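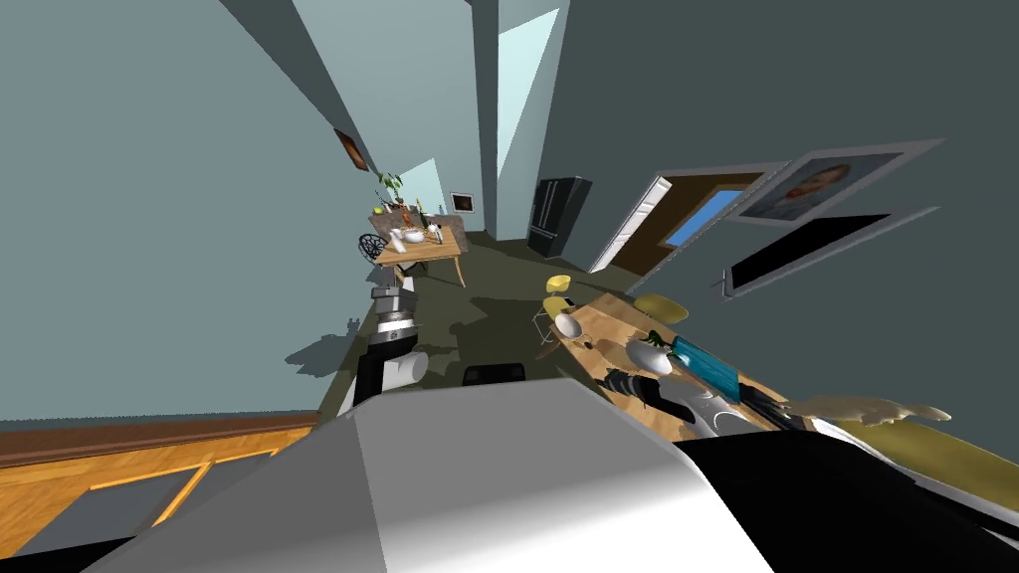 로웨나 파스쿠알 (Rowena Pascual)
단편소설 작가

릴빌 시의회 회의실은 2월에도 창문을 열어 두었다. 난방이 한쪽만 들어와서 그쪽에 앉은 사람들이 덥다고 했기 때문이다.

안건은 옛 제분소 부지였다. 강변을 따라 창고 두 동이 붙어 있고, 안쪽 벽에 1641이라고 새긴 돌이 박혀 있었다. 응찰한 회사는 둘이었다. 릴포트 개발은 건물을 헐고 아파트를 짓겠다고 했다. 이사하쿠 건설은 창고를 남기고 최대 12가구가 들어갈 집으로 고치겠다고 했다.

정한수는 이사하쿠의 견적 담당이었다. 그는 전날 밤 지붕 공사비를 다시 계산했고, 숫자가 맞지 않는다는 것을 알았다. 서까래 교체비가 한 번 빠져 있었다. 소장에게 전화했더니 발표는 그대로 하라고 했다. 계약하고 나서 조정하면 된다는 것이었다.

릴포트 쪽 발표가 먼저 끝났다. 주차 면수에 관한 질문이 길게 이어졌다. 정한수는 서류철을 무릎에 올려놓고 고친 쪽을 앞으로 뺐다가 다시 뒤로 넣었다. 의장이 이사하쿠를 불렀다. 소장은 마이크 높이를 맞추고 제분소의 역사부터 말하기 시작했다.

발표가 8분쯤 지났을 때 의원 하나가 지붕 얘기를 꺼냈다. 소장이 정한수를 돌아보았다. 정한수는 일어나서 견적서에 빠진 항목이 있다고 말했다. 금액도 말했다. 소장은 물을 마셨다. 의장이 수정한 서류를 언제까지 낼 수 있느냐고 물었고, 그는 지금 가지고 있다고 대답했다.

서류철을 앞으로 들고 나가는 동안 방청석에서 의자 끄는 소리가 났다.

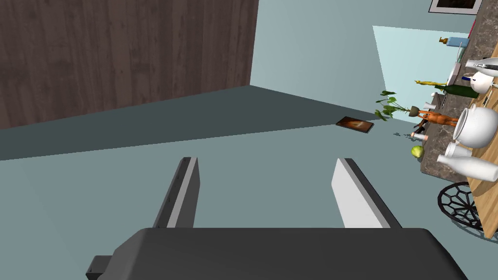

비도보는 그 돈이면 릴포트가 써낸 값보다 비싸지는 것 아니냐고 방청석에서 물었다. 의장이 발언 순서를 지켜 달라고 했지만, 그는 앉지 않고 대답을 기다렸다.

정한수는 그렇다고 했다. 조금 더 비싸진다고, 지붕을 안 고치면 창고를 남기는 의미가 없다고 했다.

표결은 다음 회의로 미뤄졌다. 소장은 먼저 차를 타고 갔다. 정한수는 버스 정류장까지 걷다가 제분소 앞에서 길을 건넜다. 철문은 잠겨 있었고, 울타리에 붙은 입찰 공고는 한쪽이 떨어져 있었다. 그는 떨어진 쪽을 손바닥으로 눌러 붙이고 버스를 타러 갔다.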